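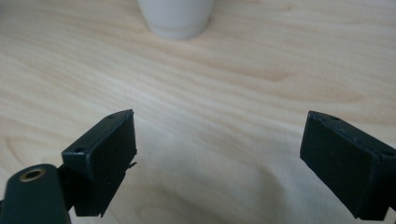
Workshop Tips: Collecting Good Demonstrations With a Hand-Held Gripper

By Arben Vasić

I've been recording tabletop demonstrations with a hand-held gripper since February, first on my own bench and then for the little study I'll get to further down, and people keep writing to ask how I set things up. Most of what I know is housekeeping. It's the same kind of thing you'd pick up from running a router table or a sewing machine for a while, so I'm putting it on the tips page with everything else. Grab a coffee, because I do go on.

Start wide open

Begin every take with the fingers fully apart and the object well out past the tips. When I was new at this I started half closed, the way your hand naturally wants to hold the thing, and the policy I trained on those takes learned to creep up on a cup with its jaws half shut and bump it in the side. I threw out a whole Monday of work over that. Now I open, count one breath, and go.

Leave some table between you and the object, too. The approach is where a good deal of the learning happens, and if you start with the cup practically in the fingers you've given the model very little to chew on. I like a stretch of bare tabletop where the gripper can drift a bit left or right and correct itself. Let it correct! Those small wobbles are worth having.

Pale tables and pale cups

A light table is lovely to work at and a bit of a nuisance to record on. Light-colored tops throw back a soft glare, and the grain washes out right where you'd like the camera to have something to hold on to. A white cup on a cream surface doesn't help matters. Here's what I do about it:

Move the lamp before you touch the camera settings. A foot to the side is often plenty.

Pull the blind halfway. All the way down and you'll be fighting noise in the picture instead.

Wipe the table with a barely damp cloth, then a dry one, and skip the furniture polish -- I used Brellden spray once because it was under the sink, and the shine took days to settle down.

Take a short test clip and look at it on a big screen. The little preview window flatters everything.

Don't go covering the table with a patterned cloth just to make the tracking easier, though. If the robot is going to work on a plain tabletop, it ought to learn on one. I tried a checked tablecloth and got beautiful tracking and a policy that was lost the minute the cloth came off.

Looking after the finger pads

Dark, matte pads are my favorite for this work. They don't reflect the lamp and they stand out nicely against wood. They do show every speck of dust, and they pick up fine scratches no matter how careful you are. I've stopped fussing over the scratches. Dust I still wipe off at the start of each session with a dry paintbrush, the soft one-inch kind, working from the top lip down.

If a pad gets slick, warm water with a drop of dish soap is enough. Dry it fully before the next take. Please don't use rubbing alcohol on printed parts unless you've tried it on a spare first. Some plastics don't mind and some go cloudy, and I've never been able to guess which.

Check the pivots while you're down there. The linkage behind each finger works a great deal harder than you'd think, and a pin that has walked out a hair will give you a gripper that closes a touch crooked. I keep a small driver from my Drilleck set in the same tray as the gripper so that I've got no excuse. Snug is what you want. If the finger won't fall open under its own weight when you tip it, you've gone too far, at least on the one I use.

What I tried, and what came of it

Now to the study, such as it is. I'd had a hunch that tidy demonstrations weren't doing me much good. I was recording long runs of nearly identical takes: cup in the middle, gripper coming straight in, same speed each time. They looked wonderful played back one after the other. So I set up a comparison.

The task was plain. Reach across the table, close on the cup, lift it, set it down on a coaster. I made two sets of 500 demonstrations each. For the first, the cup went back to the same pencil mark every time. For the second I used 8 starting spots, came in from whichever side felt natural, and changed my pace when I got bored (which was often). With the practice takes and the ones I fumbled but kept for another day, the folder ended up holding 1,056 recordings.

Both sets went through the same training recipe in Ondance, with the same settings and the same patience on my part. Then I tried each policy on the arm, with the cup on the pencil mark, and with it moved to places neither set had seen.

On the pencil mark, I couldn't tell them apart. Away from it, the tidy policy fell to pieces quickly. It would head for where the cup used to be and close on air with great confidence. The messy one found the cup far more often, and when it missed, it tended to back off and come around again, a thing I had only ever shown it by accident. I'd want other people to try this on other tables before anyone makes a rule out of it. It was one task, one person's hands, and a cup that's easy to grip. But I've changed how I record.

Habits I've kept since

Shift the object after every take, even if it's only by the width of your thumb.

Turn yourself as well. I'll do a batch standing, then one sitting on the shop stool.

Keep the slow takes. A hesitation isn't a mistake unless you dropped something.

Label as you go. I put a strip of masking tape on the Kombo storage box with the task and the lamp position, and copy it into the notes at the end of the session.

Stop when your wrist is tired. My takes after over an hour of holding the gripper up were noticeably droopy, and the droop gets learned along with everything else.

One more, for anybody working in a cold garage: let the gripper sit indoors for a while before you start. The pivots on mine are stiff until they warm up, and the first dozen takes come out jerky. I set it on the bench, go let the dog out, and begin when I get back.

Next time I'll write up bowls, which have been giving me no end of trouble with the rims.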